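February, Sotcombe workshop, back bench

Desk wipe-down, continued from the last entry

Started at 9.40. Aim for the morning was to settle which cleaner we keep for the white desk tops and which cloth goes with it. The Nepia bottle is nearly done and the Drernlow stores want an order by the end of the month.

Method, same as before. Pour onto the top, leave it while I write up the line above, wipe front to back with a folded towel, then look across the surface from the window side. Old towels only. The new white ones shed and I was picking bits off the top for days last time.

Nepia, neat: lifts pencil and the grey rub marks from sleeves. Leaves a slight drag under the hand afterwards. Fine if followed by plain water.

Nepia, diluted, 20 ml in 700 ml: does the pencil, doesn't do the rub marks. Not worth mixing up.

Sovach: no drag, smells of pear drops. Took the marker off in two goes. Don't use it near the screen. Khalil Karam got a cloudy patch on one at Drernlow that never came out.

Plain water: should have been the first test, left it till last. Went back to the white desk with the monitor for this one.

Spill on the top, dark grey towel folded over the front edge to the left of it. Thin white cables stay along the back, so pour forward of them.

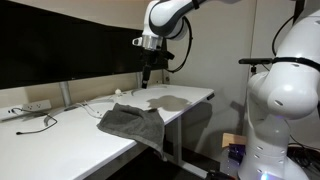 Things to sort before the next round

- Clip the thin white cables up off the desk top. Wiping round them takes longer than the rest of the desk.
- Same for the black cable on the left.
- Wash the grey towels on their own, no softener. Softener leaves a film and spoils the comparison.
- Order Sovach, two bottles. Finish the Nepia on the shelving.
- Ask Drernlow whether their tops are the same make as ours.

Stopped at 11.15. Kettle descaled while I was at it.

Comments (3)

Khalil Karam: It was two cloudy patches. Tops here came with the building, no label on them that I can find.

stores_drernlow: Sovach only comes in boxes of four now. Do you still want it?

Khalil Karam: Yes, send the four, we'll take two of them.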